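What the kitchen quote left out

2026-06-11

We have had three quotes for the kitchen now and I trust none of them. The cheapest came from Lovetti, on a single sheet, with a line that said "prep and making good" and no price next to it. I asked what that covered. "The usual," I was told. 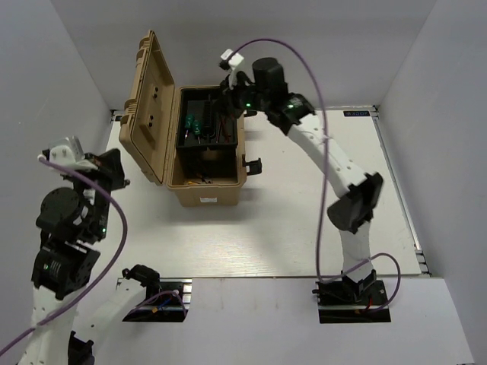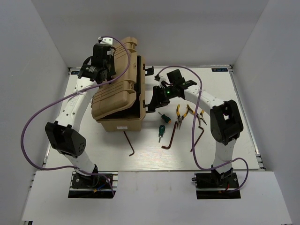
The tan tool case, two views.

I have been through one remodel already, in the Nollwood house, so I know what "the usual" means. It means the plasterer assumes the electrician will patch the holes, the electrician assumes the plasterer will, and you end up on a stepladder in August with a tub of filler. That job ran 16 weeks. The contract said 8.

So this time I wrote back to all three firms with the same list of questions. Who pulls the permit? Who takes the old cabinets away, and is the dumpster in the price? What happens if the floor under the tile is rotten? Gethin answered every one, in writing, and their total went up by $1,000 the same afternoon. I was annoyed for a while, and then I wondered what the other two were planning to do about that thousand. My guess is they were planning to bring it up once the sink was out in the yard.

Malou Kirkegaard, who is two streets over and finished her kitchen last year, thinks I'm being unfair. She says a good contractor can't price what he can't see, and if you push for a fixed number he'll just pad it. Maybe so. But I would like to know the size of the padding before I sign, and an allowance with a dollar figure on it seems a fair thing to ask for. Lovetti's man called it "unusual." He has been in business a long time to find it unusual.

I'm also not sold on the design package. Two of the three want a deposit before they'll let you keep the drawings, and the drawings I've been shown put the fridge where the back door opens. When I pointed at the door, I was told it could be moved. Moving it is extra, of course.

For now I have asked Gethin for a payment schedule tied to finished work, with the last chunk held until the inspection is signed off. They haven't said no. They haven't said yes either, and I'm not paying anybody a deposit until they do.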